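Como se ensina uma tarefa a um robô
Robôs e máquinas | Leitura para os 9 aos 12 anos
Publicado em 16 Jul 2020

Um braço robótico não sabe, à partida, fazer nada. Tem motores, sensores e um computador, mas falta-lhe a informação sobre o que deve mover, para onde e com que força. Há duas formas comuns de lhe dar essa informação sem escrever todas as instruções num programa: guiar o braço com a mão ou comandá-lo à distância.

Guiar com a mão
Neste método, os motores ficam num modo especial em que quase não oferecem resistência. A pessoa segura no braço e leva-o pelo caminho certo. Em cada articulação existe um sensor, chamado codificador, que mede o ângulo. Um braço com 6 articulações produz 6 ângulos de cada vez. O computador guarda esses números pela ordem em que aparecem, e a lista completa chama-se trajetória.

Comandar à distância
Aqui a pessoa não toca no robô. Usa um comando, ou um segundo braço mais pequeno, e o robô repete os movimentos. O nome técnico é teleoperação. Na oficina da Ekonton usa-se um comando chamado Cemulen, que tem 2 partes: uma controla a posição do braço e a outra abre e fecha a garra.

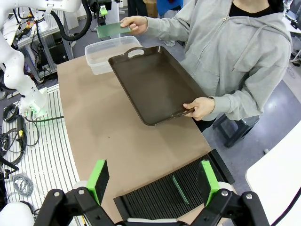
Uma tarefa muito usada para treino é pôr placas finas num suporte com ranhuras. Para uma pessoa é simples. Para um robô é difícil, porque a ranhura é estreita e a placa tem de entrar direita. Se a garra apertar de menos, a placa escorrega. Se apertar de mais, pode dobrar-se ou partir-se.

A tarefa divide-se em passos: aproximar a garra, fechar os dedos, levantar a placa, alinhá-la com a ranhura, baixar e largar. Quem comanda o robô faz os passos devagar e sem movimentos inúteis, que também ficam gravados.

O que fica gravado
Cada execução completa chama-se demonstração. Contém os ângulos das articulações, a abertura da garra e as imagens das câmaras. Uma câmara colocada no punho do robô mostra os dedos e os objetos próximos deles.

Uma só demonstração não chega. Entre uma e outra, muda-se um pouco a posição do suporte ou da placa, para que o robô não aprenda apenas um caminho fixo. No projeto Fonurska gravaram-se 900 demonstrações da mesma tarefa. Um programa compara-as e procura a relação entre o que a câmara vê e o movimento que a pessoa escolheu. Depois, o robô tenta sozinho, com alguém junto ao botão de paragem.

Palavras novas
Articulação: ponto onde o braço dobra ou roda.
Garra: peça na ponta do braço que segura objetos.
Trajetória: lista ordenada das posições do braço.
Teleoperação: controlo de uma máquina à distância.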